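Handout 6: Looking after the gripper on the Grolley cell
Ustunbridge evening course, notes by Seul-gi Pyo

Welcome back, everybody! Last time we got as far as bolting the gripper on and teaching it where home is, and tonight we stay with the fingers, which is where most of your trouble with cloth will come from (and most of the fun, if you ask me).

Before you touch anything, press the stop, wait for the arm to settle, and hang your tag on the switch. Then wipe both fingers with a dry rag, working from the base up to the tip. Lint loves the corners, so take your time there — a soft toothbrush is fine.
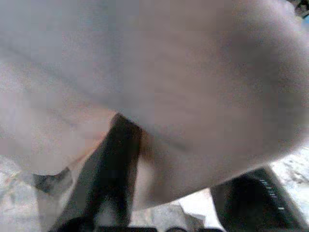 Wrist camera view, Grolley cell. Photo: Reece Bunting

At this distance the cloth is a soft lavender blur, and I don't want you fiddling with the focus to fix it. Look instead at how the fabric folds around the tip of the middle finger. When you check your own cell, that tip is the part to feel for nicks, using a bare fingertip and going gently. The little white tick marks on the black part at the right are sharp enough to be useful, so if yours look smeary, clean the lens before you go hunting for anything worse.

Our cell has done roughly 400 picks since the pads were changed in October. Write your own count in the Inadetti log, along with the pad number (ours is 556), and check the 4 finger screws while you're in there. Snug is plenty.

For next week, please bring a piece of cloth from home, any kind you like, and read the Geum sheet on closing force.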